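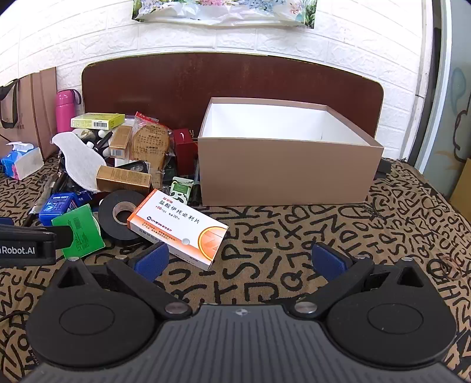 I was supposed to stay for one song. My friend Leena Kuusisto had an extra seat for the regional final of Cestness, the singing contest that has been eating everyone's evenings since July, and I figured I'd clap politely, eat some fries and slip out before the judges got long-winded. Four hours later I was standing on my chair yelling for a guy I'd never heard of before dinner.

That guy was Lakmal Uddin, and if you haven't seen the clip yet, go find it (I'll wait). He came out in a plain gray sweater, no dancers, no smoke, and sang an old breakup ballad so quietly that I could hear the ice machine behind the bar. The room holds 200 people and it was packed, and you know how a packed room usually is during a slow song. Phones, coughing, somebody's cousin looking for the bathroom. This time, nothing. Then he hit that last chorus and the place went nuts!

Now, I have to be fair to Sanne Verbruggen, who went on right after him and had the worst slot of the night. She did a fast one, all elbows and hair, and for the first verse people were still talking about Lakmal. She didn't care. She walked straight down off the stage and sang the second verse to the table next to ours, and by the bridge she had them. I voted for her in the first round and I'd do it again.

The scoring works like this, for those of you who don't follow it as closely as my household does. Three judges give up to 50 points each, and the crowd adds another 50 between them, so a perfect night would be 200. Lakmal got 185. Sanne finished second, and Ardalan Mahmoudi, who I thought was robbed, came in last with 153. His mic dropped out in the first line and he had to start over, and I think the judges punished him for looking rattled. Leena thinks he was flat. We argued about it the whole drive home. 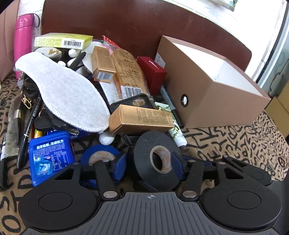
I caught up with Lakmal a few days later at Begum, the little tea place he picked because it's across from his bus stop. He's 5 foot nothing of pure nerves in person, talks with his hands, and kept apologizing for things that didn't need it. He told me he'd almost pulled out the morning of the final.

"I'd been practicing a completely different song," he said. "A big one, lots of high notes. Then my coach listened to it and just made this face."

The coach is Imtiaz Bhattacharjee, who used to sing with a wedding band called Hollex and now teaches out of his garage. I called him to ask about the face. He laughed for a long time. "He was singing it like he was lifting a couch," he told me. So they switched, with one afternoon to rehearse.

What comes next is the national round in Lundura, and the five finalists get a live band in place of the backing tracks, which could go either way for someone who sings that softly. Lakmal says he wants to do something upbeat. Imtiaz says we'll see about that. Leena has already bought our tickets, and she's put me in charge of snacks.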